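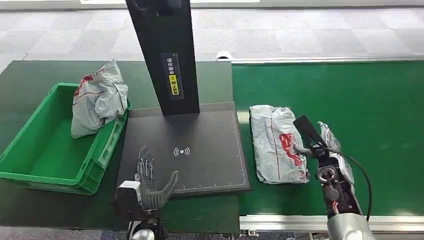
Landdale Parcel Delivery Times

Version 3, updated in June

Summary

2931 delivery records from two postal areas, Landdale and Flerneck. Each row is one parcel, from the time it was accepted at a counter to the time it was handed over or left at the address. The records were typed in from paper delivery sheets and checked once against the originals.

Files

parcels.csv: the main table
offices.csv: 51 post offices and pickup shops, with area and opening hours
routes.csv: route numbers and the office each one starts from
notes.txt: corrections made between versions

Columns in parcels.csv

parcel_id: number given by us, not the tracking number
office_id: matches offices.csv
accepted: day of week and time, 24-hour clock
delivered: same format, blank if returned
weight_g: rounded up to the next 100 grams
attempts: delivery attempts, including the last
wrap: box, bag, tube or other

Known problems

The Flores office closed early on Tuesday for part of the period, and its afternoon parcels carry the next day's time. Weight is missing for 20 rows. Route numbers in Flerneck were changed partway through; routes.csv has the old and new numbers side by side. "Other" under wrap was used differently by different typists.

Not included

Names, street addresses and tracking numbers were never entered. Letters and freight are out of scope.

Use

Free to use and share with credit to the Truvov project. Please send corrections with the parcel_id and the column name.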